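Pouf 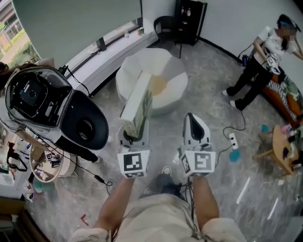
A pouf, also spelled pouffe and in some households called a hassock or "that thing," is a low, padded seat without a back, arms or any firm opinion about its purpose. It may serve as a footrest, a spare seat, a side table or an obstacle. Most do all four in the course of an evening.

Terminology

The word comes from French, where it suggests something puffed up. Furniture sellers distinguish the pouf from the ottoman, which usually has a frame and often legs, and from the footstool, which is smaller and knows its place. Buyers seldom observe the distinction, and neither do a good many sellers.

Form and materials

Poufs are commonly round, though square ones exist for people who like to line things up. Covers are made of leather, imitation leather, knitted cotton, wool or velvet. Fillings include foam, polystyrene beads, cotton batting and, in unfilled covers bought by mail, whatever old blankets the owner was hoping to get rid of.

Some have flat tops and will hold a tray. Others have a top that dips toward the middle, which suits a sitter and defeats a teacup. White and cream covers are popular in showrooms, where people keep their shoes off them.

Use in living rooms

A pouf placed in the middle of the floor is generally understood to be waiting for someone to move it. In her household guide Sitting Low, Wing-sze Kao recommends keeping it beside a small tray table, so that the table can take the drinks and the pouf can take the guest. She allows 2 poufs to a room and calls a third "storage."

Chin-lung Su, writing in the furniture newsletter Poon, disagreed at length. He held that a room needs only one, provided it is light enough to kick.

Care

Removable covers should be washed according to the label, if the label has survived. Bead fillings flatten with use and can be topped up, a job best done outdoors on a windless day. Foam can be turned over once, after which both sides are equally tired.

See also

Bean bag
Footstool
Ottoman
Tray table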